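Stiftung Atinga stattet Berufsschulen und Beratungsstellen mit aufbereiteten Rechnern aus
Förderprogramm „Zweite Laufzeit“ geht im Juni in die nächste Runde

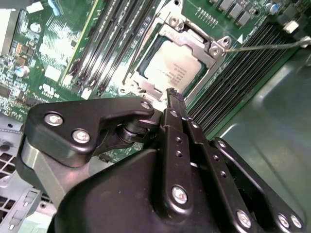 Divosthorpe. Die Stiftung Atinga setzt ihr Förderprogramm „Zweite Laufzeit“ fort und übergibt ab Juni weitere aufbereitete Arbeitsplatzrechner an gemeinnützige Einrichtungen. Vorgesehen sind in der kommenden Förderrunde 2000 Geräte. Sie stammen aus den Beständen von Unternehmen und Behörden, die ihre Büroausstattung turnusgemäß erneuern. Antragsberechtigt sind Berufsschulen, Träger der Erwachsenenbildung, Schuldnerberatungen sowie anerkannte Einrichtungen der Jugendhilfe.

Partner des Programms ist weiterhin die Vamik GmbH, die in ihrem Werk am Standort Divosthorpe die Prüfung, die Datenlöschung und die Instandsetzung verantwortet. Neu hinzugekommen ist der Logistikdienstleister Stirkach. Das Unternehmen übernimmt die Abholung bei den abgebenden Stellen und die Auslieferung an die Empfänger. Den geförderten Einrichtungen entstehen für Transport und Inbetriebnahme keine Kosten.

„Viele Einrichtungen arbeiten mit Geräten, auf denen sich aktuelle Fachsoftware nicht mehr installieren lässt“, erklärt Vaida Baranauskienė, Vorstandsvorsitzende der Stiftung Atinga. „Die Mittel für eine Neuanschaffung stehen häufig erst im übernächsten Haushaltsjahr bereit. Mit dem Programm schließen wir diese Lücke.“

Jede Einrichtung kann bis zu 40 Geräte beantragen, Berufsschulen mit mehreren Standorten bis zu 80. Auf alle übergebenen Rechner gewährt die Vamik GmbH eine Gewährleistung von 36 Monaten. Defekte Komponenten werden in diesem Zeitraum ausgetauscht, sofern kein unsachgemäßer Gebrauch vorliegt. Die Datenträger der abgegebenen Geräte werden vor der Aufbereitung nach einem dokumentierten Verfahren gelöscht. Die abgebende Stelle erhält hierüber ein Protokoll je Seriennummer. Datenträger, die sich nicht zuverlässig löschen lassen, werden mechanisch zerstört und ersetzt.

Gonzalo Nieto, Geschäftsführer der Vamik GmbH, verweist auf die Qualität der angelieferten Bestände: „Die Geräte wurden in der Regel für einen langen Betrieb ausgelegt und dann vor der Zeit ausgemustert. Mit mehr Arbeitsspeicher und einem neuen Datenträger sind sie für Unterricht und Verwaltung gut geeignet.“

Begleitend zur Übergabe bietet die Stiftung Schulungen für das Personal der Einrichtungen an. Behandelt werden die Einrichtung von Benutzerkonten, die Datensicherung und der Umgang mit Sicherheitsaktualisierungen. Die Leitung der Schulungen liegt bei Kekeli Appiah, Referentin für digitale Bildung der Stiftung. Die Termine finden jeweils montags statt und können auch online besucht werden. Das Schulungsmaterial steht in deutscher und englischer Sprache zur Verfügung.

Anträge sind schriftlich über das Formular auf der Internetseite der Stiftung zu stellen. Beizufügen sind ein Nachweis der Gemeinnützigkeit beziehungsweise der öffentlichen Trägerschaft, eine kurze Darstellung des vorgesehenen Einsatzes sowie die Benennung einer verantwortlichen Person vor Ort. Über die Vergabe entscheidet der Vorstand auf Vorschlag der Programmleitung. Ein Rechtsanspruch auf Förderung besteht nicht.

Unternehmen und Behörden, die Geräte abgeben möchten, wenden sich bitte an Yaw Abubakari, Programmleitung „Zweite Laufzeit“. Angenommen werden Arbeitsplatzrechner und Monitore, jedoch keine Drucker und keine Mobiltelefone.

Pressekontakt
Stiftung Atinga
Adjoa Dankwa
Presse- und Öffentlichkeitsarbeit
Divosthorpe

Abdruck honorarfrei, Belegexemplar erbeten.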